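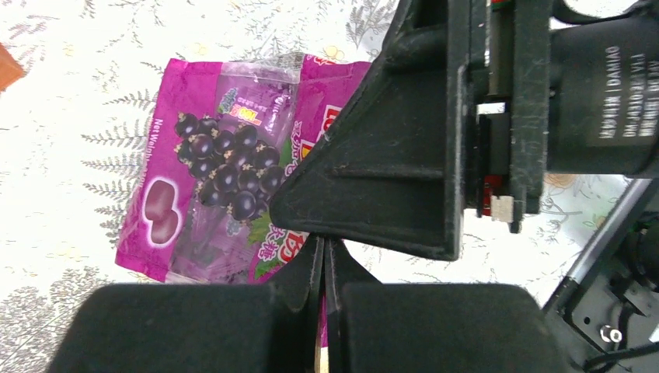
Grape sweets on the table, Petero gripper above the bag. Patterned cloth left on.

Petero Tabletop Arm – household chores kit
Supplied by Clukport. Page updated 14/10/2020

Can it tidy your kitchen yet? Short answer no. Longer answer, some of it, slowly, if you set it up properly. We get asked every day so this page is mostly about that, spec at the bottom.

What it does well
Boxes, tins, tubs, anything with firm sides. Pick up, move across, put down. Sponges fine. Folded tea towels fine as long as they stay folded. Will put cutlery in a tray if the cutlery is already spread out a bit.

What it does some of the time
Bags of sweets, crisps, frozen peas. Soft packets are harder than they look. Contents shift, plastic creases, shiny bits confuse the wrist camera. In our March trial we ran 136 pick-ups on soft packets and 50 went wrong first go, mostly slips at the crimped end. Come in across the middle of the bag and it does better. Slow closing setting is on by default now, leave it on.

Patterned tablecloths. Old software used to go after printed leaves and flowers as if they were things to pick up. Much improved in the current version but a plain cloth is still quicker. If you are teaching it a new job start plain and go to patterned later.

What it doesn't do
Washing up. Ironing. Opening packets (please stop asking it to, you get sweets everywhere). Making beds. Anything with a knife, anything on the hob. Not for use round small children or pets while moving.

Shop floor use
A few of you are trying it for shelf filling and packing orders. Works for light goods at a steady pace. A person is faster, by a lot. Where it earns its keep is the same dull job over and over with someone nearby doing something else. If you need real speed look at the Grumberg packing line instead, different price altogether.

Teaching a new job
Show it the job by hand using the Obi handset (sold seperately). Allow 50 goes for something simple like bag to bowl. Vary where the item sits and what angle it's at, otherwise it learns one spot on the table and nothing else. Move the other bits on the table about as well.

Spec
Max load: 2000 g, less at full reach
Fingers: padded, replaceable, sold in pairs
Camera: at the wrist
Software updates: free for 13 months from delivery

In the box
Arm, gripper, table clamp, power lead, spare pads, printed quick start. No laptop.

Care
Dust shows on black parts, wipe with a dry cloth. No sprays. Check the bolts once a month, more if its running all day. Pads go shiny with use and start to slip, change them then.

Delivery and returns
Mainland UK only for now. Unused kits can come back in original packing, keep the foam. Pads and handsets can't be returned once opened. Trade orders please ring first, stock is low on clamps.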